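8th October

Slept badly and was up before the heating came on. Made tea and sat with the Gultholm timetable again. The coach leaves Grelville early and there are 2 changes if I go by way of Mosoti, or only the one if I wait for the later service. I have gone back and forth on this for days. Decided on the later one and wrote it on the pad so I would stop thinking about it.

Choir was at Jisine this morning, in the small hall. We are still on the slow piece for November and the altos are still flat on the third page, me included. Mwanaisha Shirima had us sing it on one vowel, then hum it, then speak the words in time without any notes at all. I felt silly for the speaking part but the tuning was better afterwards. She wants it learnt by heart in 3 weeks. I can do the first two verses. The last one has the same opening words as the second and I keep slipping back.

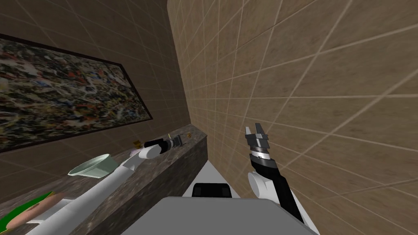
Walked home the long way by the canal to run through the words. Got to the end of verse three once, properly, then lost it again by the bridge. The path is muddy past the allotments and I should have worn the other shoes. Stopped at the baker's for a small brown loaf and paid for Joan's as well, as she had left her purse in the hall. She will give it me back at the next practice.

Lunch was soup. Rang the surgery and held for 40 minutes, then was told the form had been there all along — it had been filed under my old address. I asked them to change the address. They said I would have to come in with a letter to do that, so I will go tomorrow.

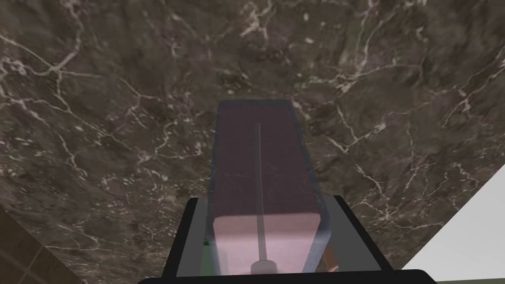

Evening

Copied the last verse out by hand, 5 times, with the music shut. My mother learnt all her hymns that way. By the fourth copy I had stopped looking, and by the fifth I had put "morning" where it should be "evening", so there is still work to do.

Wrote to Ellen about the Gultholm dates and told her which coach. Ironed the black skirt for the concert, far too early, but the board was out. Rain started after nine. Bed now, with the window open a little.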